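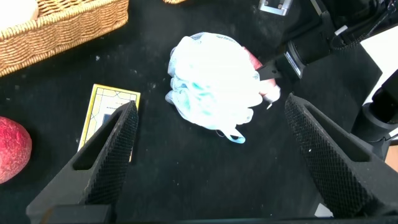 図1 双腕作業台、手首カメラの画像。メッシュ状のボディ用泡立てネットと2本の腕

双腕ハンドリング作業標準 検討会 議事録

日時:2021年9月 10時00分〜11時40分
場所:Plelgate棟 2階会議室およびオンライン
出席:Hamisi Gachanja(議長)、Chin-lung Yang(作業標準担当)、評価班、保全班、Stirkus社(オンライン)
欠席:Öztürkmen社(事前に書面で意見提出あり)
記録:評価班

1.前回議事録の確認
6月の議事録案を修正なしで承認した。前回の宿題のうち、非常停止ボタンの配置図の更新は保全班が完了。用語集の改訂は未了のため継続とする。

2.柔らかい物の把持に関する規定(標準書 第4章)
Yangより改訂案の説明があった。現行版は箱や缶のような形の決まった物を前提にしており、網や布の類では把持位置の書き方が作業者によってばらばらになっている。改訂案の要点は次のとおり。
・把持位置は「中心」ではなく「最初に指が触れる部分」で記録する。
・ひもの付いた物は、ひもの出ている向きを作業開始前に記録する。
・図1のように別の物が網に一部隠れて接している場合は、2点を別々の対象として登録する。
評価班から、隠れている側の物の名称が分からないときの扱いについて質問があった。Yangは、推測で名称を入れず、色だけを書いて「未確定」とする案を示した。図1の場合は「桃赤色、未確定」となる。出席者から異論はなく、この案を採用した。
Stirkus社からは、網目に指先の滑り止めの凹凸が引っかかるおそれがあるとの指摘があった。開放時に指をいったん止め、対象が離れたことを確かめてから退避する手順を4.3に追加する。

3.2本の腕の接近について(同 第5章)
同じ対象に2本の腕が近づく場合の優先順位を議論した。現行版には「操作者の判断による」としか書かれていない。
Gachanjaより、先に接触した腕を主、もう一方を従とし、従の腕は主の腕が停止するまで新たに接近を始めない、という原則が提案された。評価班は、両腕で同時に引く作業ではこの原則が当てはまらないと述べた。協議の結果、原則は採用し、同時作業は別表に作業名を挙げて例外とすることにした。別表の案は評価班が作る。
手首まわりのケーブルについては、保全班から、固定具の位置を点検表の項目に加えたいとの要望が出た。了承。

4.作業台の清掃
Rululuraラインの記録3753件を評価班が見直したところ、台上のほこりや糸くずを対象物の一部として登録したものが118件あった。黒い天板では白い粒が目立つため、誤登録が起きやすいとの説明があった。
保全班は、毎回の清掃では段取り時間が延びすぎるとして、対象物の入れ替え時に限る案を出した。評価班は作業開始前にも1回必要と主張。入れ替え時と始業時の両方に行うこととし、拭き取りには糸くずの出ない布を使う。清掃の有無は作業記録の備考欄に残す。

5.作業に使わない物の扱い
Öztürkmen社の書面意見は、作業に使わないかごやカードなどを台上に置くことを全面的に禁止すべきというもの。これに対しYangは、周囲に物がある条件での作業も評価対象に含まれており、全面禁止では評価計画と矛盾すると説明した。
条件を次のように改める。
・周囲に物を置く場合は、品目を作業票に記載する。
・指の可動範囲にかかるカード類は、作業票に「可動範囲内」と書き添える。
・記載のない物が台上にあるときは作業を始めない。
Öztürkmen社には議長から回答する。

6.教育
改訂版の読み合わせは各班で行い、受講者名簿を標準担当に提出する。対象者は281名を超える見込みで、夜勤者については別に時間を設ける。教材は第4章と第5章を先に配る。

決定事項
・第4章改訂案は4.3の追記を条件に承認。
・第5章は原則部分のみ承認、別表は次回審議。
・清掃は始業時および対象物の入れ替え時とする。

宿題
・4.3の文案作成(Yang)
・第5章別表案(評価班)
・点検表へのケーブル固定具の項目追加(保全班)
・Öztürkmen社への回答(Gachanja)
・用語集の改訂(Yang、継続)

次回の日程は別表案の提出後に議長が調整し、メールで連絡する。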